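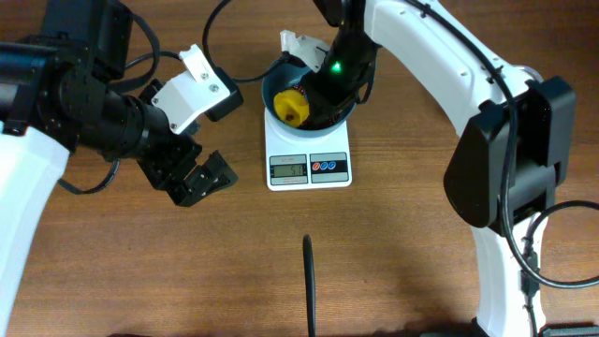

## Re: [lagman-users] Index rebuild slow after upgrade

October 8, 2018

On the archive host at Stinia, Lucrezia Dal Bello wrote:

> We moved the catalog from Kallum to Lagman last night. The import
> finished, but the full index rebuild takes 194 minutes. Under Kallum
> the same data took 26. CPU is mostly idle the whole time. Is there a
> setting I missed, or is this expected on spinning disks?

It isn't expected. Idle CPU with a long rebuild means the indexer is waiting on sync calls. Lagman flushes after every record unless `batch_commit` is set, and the Kallum import script leaves it unset – it only copies keys that existed in the old config.

Try this on a copy first:

1. Stop the indexer and the Flotero bridge, if you run it. The bridge holds a read lock that forces small commits.
2. In `lagman.conf`, under `[index]`, set:

```
batch_commit = yes
writers = 2
```

3. Delete the partial segments in `index/tmp`. Leave `index/main` alone.
4. Run `lagman reindex --full --verbose` and keep the log.

More than two writers won't help on a single spindle. I tried it and the seeks ate whatever the extra threads gained.

Check the log for "segment merge deferred" as well. I had 1,127 of those on one host before I found that the temp directory was on a network mount. Moving it to local disk cleared them.

If it is still slow after that, please post the output of `lagman stat` and your mount options. The file system matters here – barriers on an older ext4 volume can look a lot like this.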